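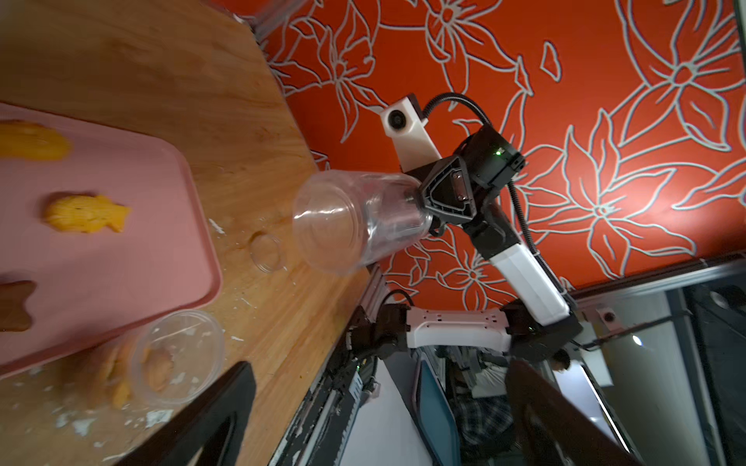

Pastry cell at Pleltus, with the right arm holding a cup. View from the wrist of the other arm.

Pleltus open day, visit notes, 5/31/21

Pleltus opened its workshop to outside visitors on Monday. The firm builds small two-arm cells for handling soft and irregular goods, and sells the control software for them under the name Sisum. Twelve cells were on the floor plan handed out at the door. I saw nine of them running. The others were either being re-cabled or had a queue I was not willing to join.

We were taken round in groups. Ours was led by Vlasta Gajdoš, who looks after the mechanical side, and she kept to the subject. The first half hour went on the frame and mounts. All the cells share the same aluminium extrusion frame, with the motor blocks fixed to it and the electronics carried on the frame below the table edge. The arms are light, with white link segments and black joint housings. Pleltus buys the motors in and prints most of the gripper parts. Gajdoš said a gripper can be changed in under a quarter of an hour, although the one she changed for us took rather longer, as a screw had been done up too hard.

The pastry cell had drawn the largest crowd and we spent the most time there. It has a wooden top and stands against an orange wall with a pattern of very large white flowers. Three fish-shaped pastries lay on a pink plastic tray, from golden yellow to a darker reddish brown, and the task was to get pastries from tray to clear plastic cup. One arm holds the cup on its side by the base, mouth towards the tray, and the other arm does the picking. Each carries its own camera. The fixed arm's camera sits in a white mount above the gripper, with the cable brought over the top and down the side.

Holding the cup horizontally was a choice I asked about. With an upright cup the picking arm has to lift the pastry, turn it and let go above the rim, and the long thin shape tends to catch. With the cup on its side the pastry can go in head or tail first along its own length, after which the cup is turned up. The cost is that both arms have to agree on where the mouth of the cup is, and a clear plastic cup gives the cameras little to go on. According to Gajdoš, the holding arm's joint positions are used for this as well as the images.

The pastry itself is the harder problem. It is crumbly on the outside and the grip force has to be kept low. A broken orange piece lay by the tray, a cup on the table held a small lump of pastry, and there were white specks on the wood. I would have liked to see a force reading next to the cell. Pleltus records motor current and works back from that, with no separate sensor in the fingers.

Results were given on a printed sheet. In the last block of runs, 86 per cent of pastries went into the cup whole. The sheet did not say how many runs were in the block, and I could not get the number from anyone on the stand. Cycle time was stated as 17 seconds per pastry, measured from the start of the approach to the release. It leaves out the time to pick up a new cup, which in a real packing line would have to be added.

Vojtěch Hubáček gave the software talk after the break, in the upstairs room. Sisum learns each task from demonstrations recorded by an operator moving the arms, and the talk was mostly on how bad demonstrations are found and thrown out. His main point was that hesitation does more harm than clumsiness: a recording in which the operator stops and thinks teaches the arm to stop as well. He showed joint traces from two operators side by side, and the difference was plain even from the back row. Questions on safety were put off to a later session that I did not attend.

Grular, who supply packing equipment, had a table near the exit with a tray sealer on it. It was not connected to anything. Their representative said a joint trial with Pleltus is planned for December at the Havlíček bakery, on a single line and with a person standing by.

Practical points for anyone going to the next one. The workshop is loud near the compressor, and the guides do not use microphones, so stand close. Parking is behind the building, through the second gate. Coffee was free, lunch was not. The printed results sheets had gone by early afternoon – take one on the way in.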